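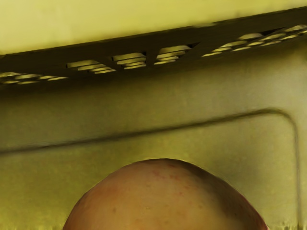 *Simulated view: a roll inside the oven cavity, with the vents along the top.*

## Reheating Bread and Other Small Oven Chores: What to Hand Over and What to Keep

Issued by the Household Guidance Office, Nolby Residential Services. Revised 9 June 2022.

Residents and kitchen staff have asked whether the assistive machines now being offered for home kitchens can be relied on to warm food, clear an oven and wipe it down. The short answer is that some parts of the work can be handed over under supervision and most cannot. The tips below apply whether a person or a machine does the job.

### Warming a single roll

- Wrap the roll loosely in a paper towel. A dry roll may be dampened with a few drops of water first.
- Set the microwave to medium power. Full power toughens the crumb before the center is warm.
- Heat for ten seconds, turn the roll over, and heat for ten more. Dense rye rolls may need a third turn.
- Let the roll stand for one minute before serving.
- In a conventional small oven, leave out the paper towel and use a low setting.

A machine can press a start button and wait. Judging when to stop is harder. A person squeezes the roll lightly and knows at once; a gripper with no sense of touch will either leave the crust alone or flatten it. Hernán Muñoz of our kitchen training unit recommends that the time be set by hand and that the machine be limited to fetching.

### Reaching into the cavity

The inside of a small oven is a difficult place for automated equipment. Walls are close, the light is uneven, and a rounded item such as a bun offers no edge to hold. Much of the practice for this task is done in simulation, where a dropped roll costs nothing. The Breka training package, used in our own evaluation, ran the removal task 3000 times in simulation before any equipment was brought into a kitchen. Results on the screen were better than results at the counter, and staff should expect the same of any product they are shown.

For people and machines alike:

1. Open the door fully. A half-open door is the most common cause of a bumped wrist or a stalled arm.
2. Place food on a flat plate with a low rim. Pull the plate, never the food.
3. Keep the plate centered so there is clearance on both sides.
4. Keep a clear landing spot on the counter, at the same height as the oven floor if possible.

### Wiping down

Place a bowl of water with a slice of lemon inside, heat for two minutes, and leave the door shut for five. Wipe the ceiling first, then the walls, then the floor. Where a wall panel has a pressed ridge, run a folded cloth along it with one finger. Crumbs and grease collect there and a flat pad passes over them.

Vent openings are to be wiped with a barely damp cloth only. Do not spray cleaner toward them and do not push a brush between the slats. Unplug the appliance before this step.

Cleaning remains a job for people. In the Visorier trial held at our Vlček Street kitchen last August, the arm wiped the floor of the oven acceptably on most attempts. It left the corners and the upper rear of the cavity untouched, and it could not tell a grease spot from a shadow. Eduard Jireš, who supervised the trial, noted in his report that finishing the job by hand took nearly as long as doing the whole of it by hand.

### Current position on automated help

| Task | Position |
|---|---|
| Opening and closing the door | May be handed over |
| Placing a plate inside | May be handed over, with supervision |
| Removing a plate | Supervised; low-rimmed plates only |
| Picking up bread directly | Not recommended |
| Deciding whether food is ready | Keep with a person |
| Wiping walls and vents | Keep with a person |

Supervision means that a person is in the room and within reach of the stop control. Watching over a phone does not meet this requirement.

### Before agreeing to a demonstration

Ask the vendor to use your own oven and your own plates. Ask for 40 consecutive attempts with the failures left in, and ask how many of the attempts were guided by an operator. A vendor who offers only simulated results should be asked to return when kitchen results are available.

Kitchens taking part in a trial must keep a written log of dropped items and stopped runs. Log sheets are available from the Guidance Office and should be returned at the end of each month.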